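Limorance-L: toy libraries and lending shelves
Subject: Re: missing pieces, again
From: Pei-shan Tseng

Rohani Majimbun wrote:
> We lend out 200 puzzles and shape boards at Wenon, and in April I finally
> counted the loose pieces in the Box of Shame. 1,166. Some of them are from
> toys we no longer own. A few I suspect of never having been toys.
> Does anyone have a system for getting pieces back in the right bag before
> the thing leaves the building? And do you still charge for lost ones? We
> ask 5 dollars and people look at me as if I'd repossessed a car.

Rohani,

Congratulations on counting. I have avoided counting ours for seven years and sleep very well.

We dropped the fine. It raised enough to buy one replacement Sterkby farm set, minus the goat. Worse, it taught people to keep quiet. A parent who knows a missing triangle costs money will hand over the bag with a big smile and leave quickly. Now we have a card on the desk that says "Something missing? Tell us, we've heard it before," and the confessions come pouring in. Last month a man brought back a wooden pear he'd found in his gym shoe. It wasn't ours. We kept it.

As for the system, ours is dull but it works most of the time:

Write the same number on the bag, the board and the back of every piece. Pencil rubs off, stickers get eaten. Paint marker is good if you let it dry overnight, which I never do.

Put the piece count on the outside of the bag in large figures. Small figures are taken as a suggestion.

Check things in with the board fully assembled. Don't count pieces in your hand. You'll get the right number and two of them will be from another puzzle.

The other thing is the check-in table. We used a cream-colored one for ages and then wondered why the pale pieces vanished. The old Katayama alphabet was beige on beige, and I'm convinced whoever designed it had a grudge. Get something dark underneath and stop buying boards where the pieces match the background.
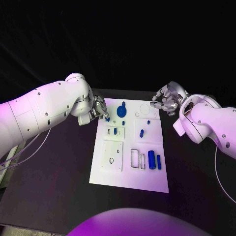
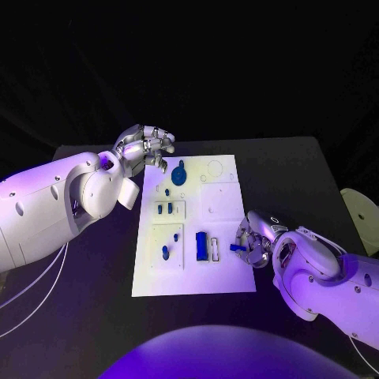

White board on a dark tabletop in both.

If you can't change the table, a piece of navy felt does nearly as well, though it collects glitter and at our place there is always glitter.

On the Box of Shame itself: sort it by thickness first, then color. Everybody starts with color and ends up with a heap of red they can't do anything about. Thickness tells you the maker, more or less, and the maker narrows it down to a shelf. Give it one evening, stop when you start trying to force a duck into a hexagon, and put the leftovers in the craft bin. Ours have had a fine second life as fridge magnets and one rather alarming mobile.

Does anybody on the list have a spare goat from the Sterkby farm? Ours has been played by a domino since the winter and the younger members have begun to ask for it by name. Happy to trade a pear.

Pei-shan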